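Rurkex Two-Part Enamel for Steel Frames and Benches

Product code 397. Sold by Vutanar Coatings Supply.

Overview

Rurkex is a two-part gloss enamel for indoor steel. It is made for parts that get leaned on, bumped and wiped down often: bench frames, shelving uprights, cart bodies, machine stands and guard rails. The cured film is hard and smooth and does not need a separate clear coat.

The paint is supplied as a base and a hardener in one carton. Once the two are mixed, the paint starts to set and cannot be stored. Mix only what can be put on within the working time given below.

Colors

Signal red, safety yellow, machine gray, dark green, black and white. All colors are full gloss. Gray and black can also be ordered in satin. Red and yellow are less opaque than the others and should go over the white or light gray primer. Over dark primer they will need an extra coat to reach full color.

Batches are matched closely but not exactly. For a large frame, order enough for the whole job at one time and check that the batch numbers on the lids agree. If they do not, combine the base parts in a clean pail before adding hardener.

Surface preparation

Remove oil and grease with a solvent wipe before any sanding. Sanding first will push the oil into the scratches, and the paint will pull away from those spots. Remove loose rust and mill scale by blasting or with a wire wheel. Old paint that is sound can stay, but dull the surface with medium paper and test a small area for lifting.

Welds need more attention than flat tube. Knock off spatter, grind down sharp edges and brush out the toe of each weld. Where a brace meets a leg at a tight angle, apply primer with a small brush first – spray tends to bounce out of the corner and leave bare steel. 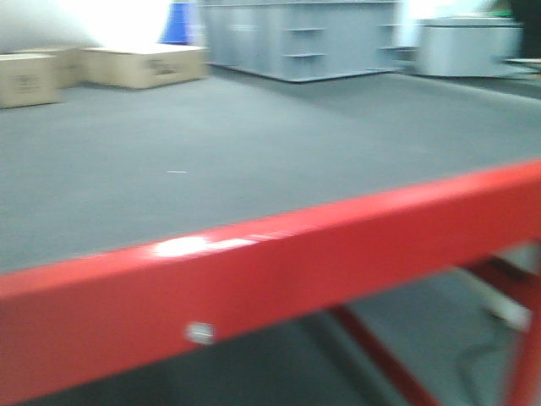
Gloss paint shows every fault in the steel under it. Dents, grinder marks and filler edges that look minor in primer will stand out once the top coat is on, mostly along level surfaces under overhead lights. Fill and block sand those areas before the first color coat.

Mixing

Stir the base until no solids remain on the bottom of the can. Add hardener at a ratio of 4 parts base to 1 part hardener by volume. Stir slowly and scrape the sides. Let the mix stand for ten minutes before use. Thin for spraying only, with Vutanar slow thinner. Do not use general-purpose lacquer thinner.

Application

Brush, short-nap roller or spray. Apply 2 coats over primer. Allow the first coat to become dry to the touch before starting the second. If it is left overnight, scuff lightly and wipe clean.

Working time after mixing: 2 hours at normal room temperature, less in warm conditions
Dry to the touch: 4 hours
Light handling: next day
Full hardness: one week

Do not bolt on tops, feet or brackets before full hardness. Fasteners tightened against soft paint will twist the film and leave a ring that cannot be polished out. Use flat washers under all bolt heads.

Care and repair

Clean with mild soap and water. Avoid scouring pads and abrasive powders. Chips that reach bare steel should be sanded to a feathered edge, spot primed and touched up with a fresh mix. Touch-up pens are sold in red, gray and black only. They contain a single-part paint and are not as hard as the original film.

Limits

Not for outdoor use, galvanized steel, or surfaces that stay hot in service. Not for food contact. Adhesion to aluminum is fair with Tanner etch primer and poor without it.

Safety

The hardener contains isocyanates. Spray only with supplied air and in a ventilated booth. Wear gloves and eye protection when mixing or brushing. Read the safety data sheet before opening the carton.

Ordering

Cartons ship by ground from the Groltbridge warehouse. Hardener cannot be sent by air. Opened cartons and custom satin orders are not returnable.

Related items: Tanner etch primer, Vutanar slow thinner, white primer, light gray primer, short-nap roller covers, touch-up pens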